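Robotics club notebook, Dec 15, 2022
Entry by Catalina, with bits from Kaede's phone notes

Long evening but a good one, and I want to get it down before I forget which changes we made in which order (last week I trusted my memory and we lost half a session to it, sorry again, Milagros).

We are still on the table-setting task for the Molico student challenge. Anel read the rules out loud again at the start, which I grumbled about and then was glad of, as all of us had forgotten that the spoon has to be passed from one arm to the other before it goes down next to the plate. We had been practicing with the left arm doing the whole thing by itself! It does that pretty nicely by now, so it was a bit sad to let it go, but rules are rules.

So the plan for tonight was the handoff and only the handoff. Kaede took the leader arms first and Milagros called out the timing. What we learned quickly is that the left arm should do nearly nothing. Pick up, lift, turn so the spoon stands up, and then hold still and wait. When both arms moved toward each other the drivers got polite, like two people in a doorway, and the spoon ended up on the floor. With the left one parked, the right one can come in slowly with its fingers already open, and the person driving only has to think about one thing.

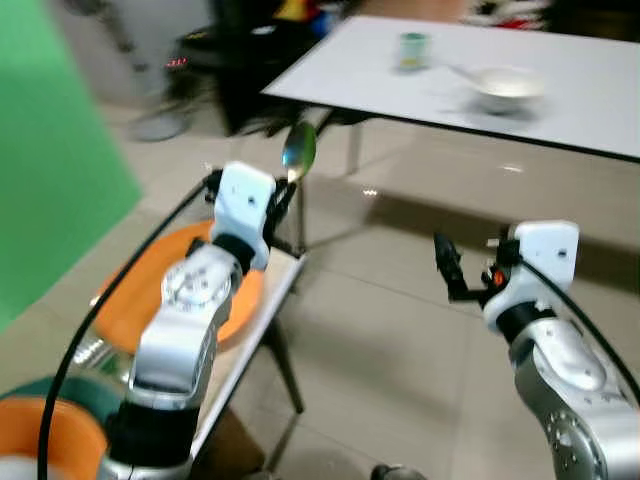 The grip height matters a lot more than I thought it would. If the left fingers close too far up, near the bowl of the spoon, there's no room for the second gripper and you get fingers bumping fingers. Too low and the whole thing tips as soon as it's touched. Anel put a bit of tape on the handle to mark a good spot, we tried it, and then took it off again, because the rules say no marks on the items. Back to practicing by eye. Milagros is the best at it, and she says she looks at the gap under the fingers and never at the spoon, so the rest of us should try that.

Saved 22 handoffs that I'd be happy to train on. The last file is 2253, and please keep numbering from there and don't start over at 1, Kaede, I say this with love. The folder is called Tindel, same as before. I threw out the ones where somebody laughed and jerked the leader arm, there were several, mostly mine.

One worry: the right wrist has a tiny wobble when it stops. Mirta Zúñiga from the machine shop told me back in August to check the wrist screws every 10 hours of driving, and I can't find a single note that we've done it since. I'll bring the small hex keys next time and start a page for it in the back of this book.

To do: wrist screws, copy Tindel to the shared drive, ask Anel whether the plate has to stay put after the spoon is down or if a nudge is allowed.

Comments (2)

Milagros Palma: Apology accepted, you brought cookies. I'd like to try the handoff with the spoon leaning a little toward the right arm next time, I think the approach would be shorter.

Anel Gumede: Checked the rules, a nudge is fine as long as the plate stays on the table. Hex keys are in my bag, don't buy new ones!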